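Rurnen Bench Gallery: Grippers Over the Gray Bin

The page covers the gripper comparison at the Rurnen bench: two grippers, one arm, two camera positions, and one bin of household odds and ends. The notes are in the order the work was done. Each has a line or two on the setup and then whatever we wrote down that seemed worth keeping. Click the bin picture for the larger size.

The two grippers are the Skenia parallel gripper and the Triden three-finger gripper. Both were run from the same Skov controller with the same approach speed and the same lift height. We made 3,734 grasp attempts in all. Of these, 2,197 were with the Skenia and the rest with the Triden. The split is uneven. The Triden arrived later and lost more hours to setup.

1. Mounting

The Skenia went on first. It has its own adapter plate and four screws, and the swap takes less time than making coffee. The Triden needs a spacer ring, and the ring has to be turned until the connector points away from the wrist. We got that wrong the first time and had to take everything off again.

After each swap we re-taught the tool center point. The controller stores one value for each tool, but the Triden never seated in exactly the same place twice, and a stored value that was right in the morning could be visibly off after lunch. We now mark the ring and the flange with a paint pen before loosening anything.

2. Cables

Both grippers need power and signal lines run along the outside of the arm. The bundle needs enough slack for the wrist to turn all the way, and slack near a bin catches on things. We tried a spring reel, hook-and-loop straps, and plain tape and ties. The reel pulled on the wrist. The straps crept down the arm during long runs. Tape and ties were ugly and stayed put.

The controller logged 208 protective stops over the whole comparison. Most came from contact with the bin wall. A smaller group came when the wrist turned far enough to pull the bundle tight, and these were all fixed by lengthening the loop at the last joint. The Triden has a heavier cable than the Skenia, so its loop has to be larger.

3. The bin

The bin is clamped to the table. Before the clamp went on, a push against the wall could shift the bin a little, and every grasp after that was off by the same amount. The log only showed a slow rise in misses. If you are setting up something similar, clamp the bin on the first day.

The sloping sides help. Round items tend to roll back toward the floor, where the gripper can reach them. The walls are tall, though, and anything pressed against one is harder for both grippers. The Triden is wider at the palm and has the worse time of it. The Skenia can get one finger down between an item and the wall if the item gives at all.

4. The items

We wanted a mix of hard, soft, thin and round. Nothing was bought specially. The cup and the spoon came from a drawer, and the brick and the duck came out of a box of toys. Items were tipped in and left as they fell, and we only stepped in when something landed outside.

Over the bin, with the cables tied at the wrist. Duck at the lower right, white spoon in the middle, spotted cup on the left next to the blue brick.

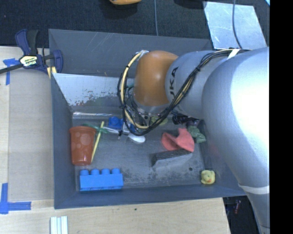 One reader wrote in to say that comparing a parallel gripper with a three-finger one on the same item list is unfair to the parallel gripper. A better test, in this reader's view, would let each gripper use its own grasp planner, tuned for its own fingers, and then compare picks per hour. The reader also asked whether we had tried soft fingertips on the Skenia before writing off its results on round things.

We have two answers. The planner was the same for both because the question we started with was which gripper could be dropped into the setup we already had. A tuned comparison would be a different job and a longer one. On fingertips, yes, we tried them, and the results are in the next note. We agree that picks per hour is the number most people would want, and we should have logged it from the start.

5. Fingertips

The Skenia ships with flat hard pads. We ran those first, then swapped to a ribbed rubber pad cut from sheet. The ribbed pad was better on smooth plastic and no different on cloth. It wore quickly at the lower edge, where it touches the bin floor, and had to be replaced twice.

Of the Skenia attempts, 1,154 were made with the ribbed pad. Anyone comparing the two sets should know that the bin was also clamped by then, so the pad does not deserve all the credit. We did not go back and repeat the hard-pad runs with the clamp on.

The Triden fingers have molded tips that cannot be changed without taking the finger apart. We left them alone.

6. Thin items

Spoons and sticks lying flat are the hardest class for both grippers. The Skenia does better. Its pads can come down on each side of a spoon handle and close just above the floor. The usual failure is closing a hair too high and riding over the top. Lowering the approach fixes that and brings more protective stops.

The Triden tends to push thin items around. With the fingers spread it lands on one side of the handle and slides it along the floor until it meets a wall. Using two of the three fingers works better, and the controller has a mode for it, but changing modes in the middle of a run took a pause we found annoying.

7. Round and hollow items

The Triden is clearly ahead on anything rounded. The duck is a good case. The parallel pads can squeeze it off center and it turns in the grip, while three fingers close on it and hold it. Cups depend on how they land. With the rim up, the Skenia can pinch the wall and lift. With the cup on its side, the Triden is the safer choice.

Bricks go to the Skenia. Two flat pads on two flat faces is what it was made for. The Triden picks bricks too, but they usually come up crooked, and a crooked brick is a nuisance to place afterward.

8. Soft items

Both grippers pick up cloth and other crumpled things without much trouble. The problem is what comes along. A fold will lift whatever is lying on it, and then something drops on the way out. We counted a pick as good only if one item left the bin. With a looser rule both grippers would look better here.

9. Cameras

We used a fixed camera for most of the work and a small one mounted near the wrist for the rest. The fixed camera sees the whole bin and does not need recalibrating after a gripper swap. Its weak point is the arm, which covers part of the bin on every approach. The wrist camera gives a closer look before the fingers close, but it is one more cable in the bundle.

Shiny surfaces bothered both cameras. Bright metal in or near the bin gave false depth readings, and the planner sometimes sent the gripper after a reflection. Moving the lamp helped. Turning the lamp off and working by the ceiling lights helped more.

Clear plastic was poor from every angle we tried. The planner often did not see it at all until something darker was behind it.

10. Controller

The Skov controller was steady. The force limit is set per tool and is easy to find in the menu. The log export is less good. It writes one file per run with the start time in the name and nothing about which gripper was fitted, so we kept a paper sheet beside the keyboard and typed the tool name in later. Two runs from April could not be matched to a gripper and were left out of the counts above.

11. Where it stands now

The Skenia is back on the arm with ribbed pads and will stay there for the next set of runs. It is quicker to swap, lighter on cables, and better with the flat and thin things that make up most of our list. The Triden is on the shelf with its spacer ring taped to it.

Next we plan to log picks per hour for both, as the reader suggested, and to repeat the hard-pad runs with the bin clamped. The item list will stay the same. Results will be added under this note.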